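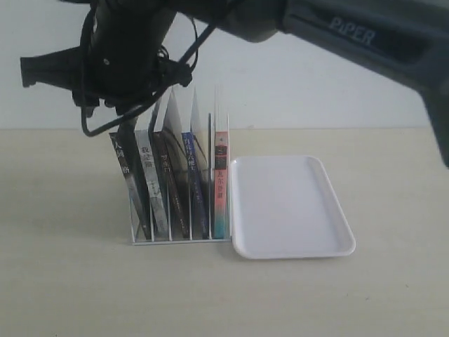
Briltico is a lending service for paperback books in languages other than English. We supply schools, clinics and residential homes with small sets of books, each set kept in a desktop rack which stands wherever the borrower has a table. The rack is the unit of everything we do: it is catalogued, packed, lent and checked as one item, with the books listed under it. Books stand upright with the spines facing forward, so that a reader can find a title without taking anything out. In a rack of thin paperbacks the row usually leans a little to the left, and we allow this as long as each spine can be read from the front. What we do not allow is books laid flat on top of the row, which bends the covers of the ones underneath.

Where we are

We work from two rooms on the ground floor of the Kavanagh building in Keldale. The front room holds the enquiry desk and the returns shelf. The back room holds the racks, the repair bench and the packing tables. Visitors are welcome in the front room during opening hours, and borrowers collecting a set may bring a trolley in through the side door.

How we began

Briltico was set up by Bianka Vörös, who had been running a school library in which the foreign-language books took up the end of one long shelf. The books were in good order and were seldom borrowed. When she moved them into a rack on the reading table, the loans went up in the first half-term. The shelf had been arranged by language and then by author, under labels that younger readers did not understand. The rack had no labels at all, only spines.

Wendelin Stöckli joined the following January to look after the catalogue and the repairs. He had worked in bookbinding and brought with him the bench, the two presses and most of the habits described on this page.

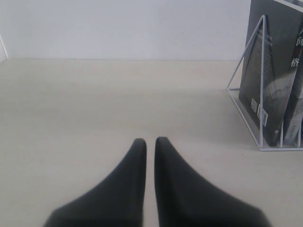 A rack on a pale tabletop, with plain wall behind.

The racks

We have 50 racks in circulation. They are white, low at the base and divided into parallel slots that run from front to back. We settled on dividers after trying plain boxes and sprung bookends. In a box, the removal of one book lets the others slide, and the last book in the row ends up on its back. Bookends hold a full row well and a part-empty row badly. With dividers, a gap stays where it is and the books on either side of it do not travel far.

White was chosen for a practical reason. Dust, grit and dried glue show up on it at once, and the rack can then be cleaned before it goes out again. The dividers are wiped with a damp cloth and dried. The base is turned over and checked for cracks at the joints, where most of the damage occurs. A rack with a cracked base is withdrawn, as the crack will open further under the weight of a full set.

We ask borrowers to place a rack on a level surface with its back towards a wall. There should be enough table in front for a book to be opened flat.

The books

Our stock is made up of paperbacks in ordinary editions, bought new where possible. We choose editions with clear spine lettering. This matters more for some languages than for others. On Chinese editions the title normally runs down the spine in a single column, and it remains readable when only the upper half is visible. Among the Chinese sets, the most requested contains translations of Japanese fiction, including 人间失格, 我是猫 and 罗生门, with a novel by 东野圭吾 for readers who prefer crime.

We do not cover spines with shelf marks. Each book carries a small number in pencil inside the back cover, and the number is entered in Jisterano, our catalogue system, against the number of the rack. Jisterano also records the order in which the books should stand. The order is fixed for each set and is printed on the card in the packing box.
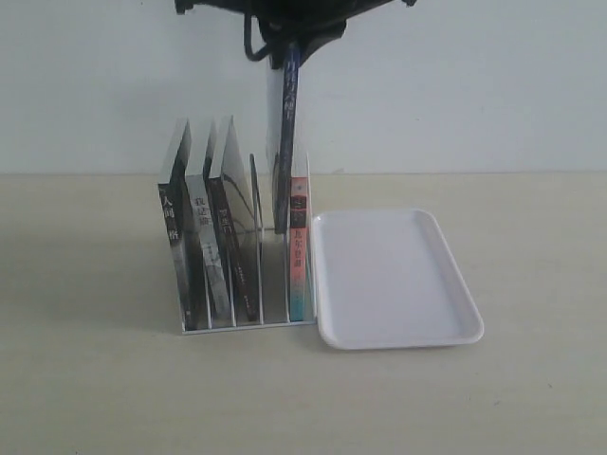

The fixed order was introduced to save time at returns. When a set comes back, the person on duty reads the spines from left to right against the card. A missing book shows as a gap, and a misplaced one is moved to its slot before the rack is signed in. The same method is used by borrowers at the end of the day, and we recommend it to schools in particular. Pupils are asked to:

— hold the book upright, spine towards them
— bring it down into the slot from above, without pushing the neighbouring books aside
— let the lower edge reach the base before letting go
— leave the slot empty if they are unsure which book belongs in it, and put the book beside the rack

The last point is there because a book forced into the wrong slot tends to be left there. Books of different thickness do not always share a slot well, and a cover caught on the edge of a divider will crease at the corner.

Loans

The standard loan for a single rack is one term. Schools may exchange a rack at any point during the term, provided that the returned set is complete or that missing books have been reported. Short loans of seven days are available for book weeks, open evenings and language days. No charge is made for ordinary wear. Books lost or damaged beyond repair are charged at the price of a replacement copy.

Seven schools in and near Keldale hold a standing loan, under which racks are rotated between them without coming back to us each time. The receiving school carries out the spine check and enters the result in Jisterano. New schools are added when there are enough spare racks to keep the rotation going.
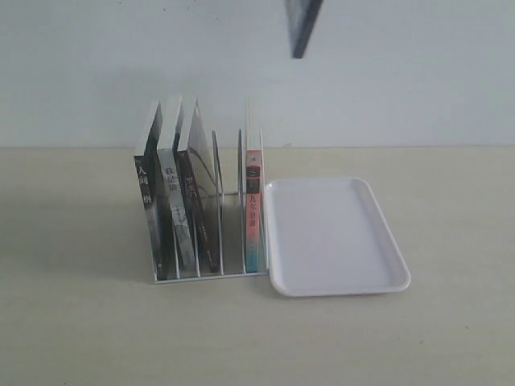 Gaps in a set are left open until the proper replacement is ready. We used to fill them with whatever was to hand, and the result was a number of sets in which the card no longer matched the books. An empty slot is easier to manage. It is noted on the card in pencil, and the note is rubbed out when the book arrives.

Repairs

Repairs are done at the bench by Wendelin Stöckli. The usual jobs are loose pages, split spines and torn covers. Loose pages are tipped in with a thin line of paste and left under weight overnight. Split spines are reglued if the page block is sound. We do not use clear tape on any part of a book, and we ask borrowers not to use it either, since it yellows and lifts the print when removed.

Contact

Enquiries about loans should be addressed to Bianka Vörös at the front desk. Questions about the catalogue, damaged books or rack repairs go to Wendelin Stöckli. Please quote the rack number, which is on the underside of the base, and the pencil number of any book concerned.

Page last revised 2023-08-15.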